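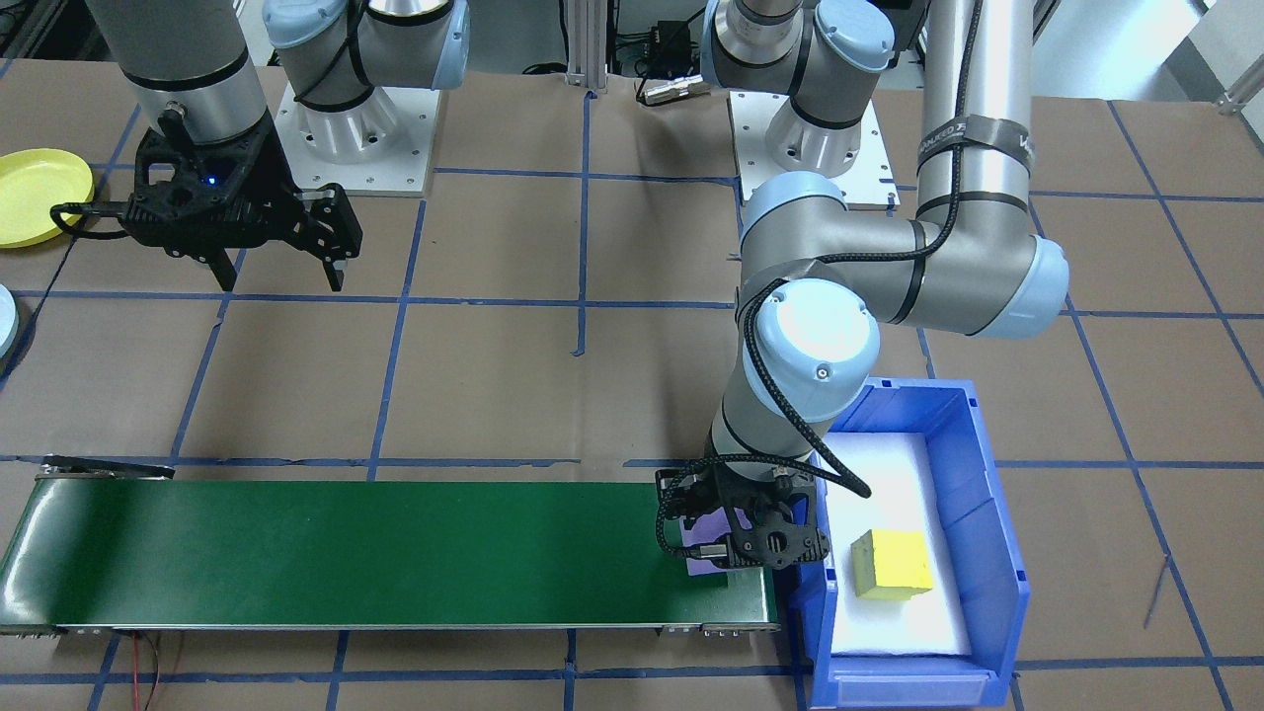
Figure 3. The two-arm conveyor cell. The right gripper is over the end of the belt with a purple object between its fingers; the foam-lined bin stands to the right of the conveyor.

5.2 Failure analysis

Of the 300 transfer trials, 29 ended in a fault that required an operator to clear the cell. We group these by the state of the controller at the time of the stop, taken from the joint logs, and not by the visible outcome, which was often the same for different causes.

The largest group consists of early releases at the conveyor end. The gripper opened while the object was still moving with the belt, and the object tipped or rolled before the arm had retracted. In every such trial the release command was issued on time. The delay was in the belt speed estimate, which is filtered over a fixed window and lags when the belt starts or stops. The planner assumed a stationary belt for the length of one window, and the wrist did not follow the motion. The same error is present in successful trials but is hidden when the object has a wide, flat base.

The second group consists of protective stops caused by contact between an arm and its own cable. The cable on each arm is held at a few points and left free between them so that the wrist can turn. When the elbow folded back toward the middle of the table, the free length could tighten against a joint housing and raise the measured torque above the limit. The stop itself behaved as specified. The difficulty was in recovery: on restart, the planner used the last commanded pose as its initial state, although the arm had settled a small distance away during braking. In two trials the resulting correction carried the gripper into the belt frame at low speed. No damage was found, but we consider this the most serious fault in the study, as it occurred after the operator had confirmed that the cell was clear.

The remaining faults were missed handovers. Both arms share a single zone lock over the belt, and a stop on one arm did not free the lock for the other. The second arm then waited until its timeout of 83 seconds and reported a grasp failure, which is misleading. An earlier version of our scripts counted these trials as perception errors; the figures given here are corrected.

Three changes were made. The initial state is now read from the joint encoders after each stop. The zone lock is tied to a heartbeat and expires when either arm halts. The speed filter is reset on every belt command — a simple fix, but one that makes the estimate noisier at low speed. We then ran a further 183 trials with the same objects and start poses. No restart collision was recorded. Early releases still occurred on slow belt settings, and cable contact was reduced only where the elbow range had been limited by hand. Bhavana Krishnan reviewed the stop logs from both sets independently of the authors who had labeled them.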